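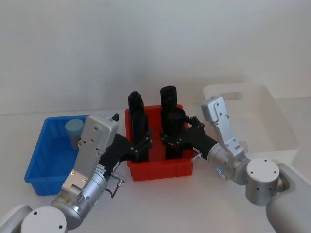 Decant nothing

Home | Essays | Kitchen | Letters | About

I have a shelf of 200 matching jars in my head and four in real life. The four are enough. I'd like to argue for the tray instead – cheap, plastic, shallow, a bit ugly. Things stand up in it. You pull the whole lot out, take what you want, shove it back. Done.

The catalogs want you to decant. Bangera sells up to 3 sizes of jar for rice alone. Then labels. Then a pen for the labels. Meanwhile the old bag, with the cooking times on it, is in the trash. I did this for two years in the Vamley apartment and threw out more flour then I baked.
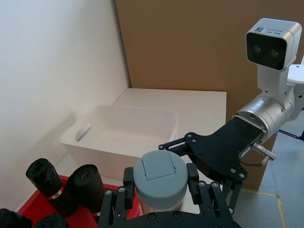 A jar with a flip tab in its lid, and an open white bin.

Keep the container it came in. If the lid closes, it's a good container. Group by when you reach for it, breakfast with breakfast, and leave one bin empty. Really empty. Stuff arrives on a rainy November evening and it needs somewhere to land that isnt the counter.

Matching is for shops. My red tray clashes with everything and I find the cumin every time.

Contact | Copyright Brustidow | Back to top

Related
The drawer under the oven
Against the spice rack
Avix shelving, two winters on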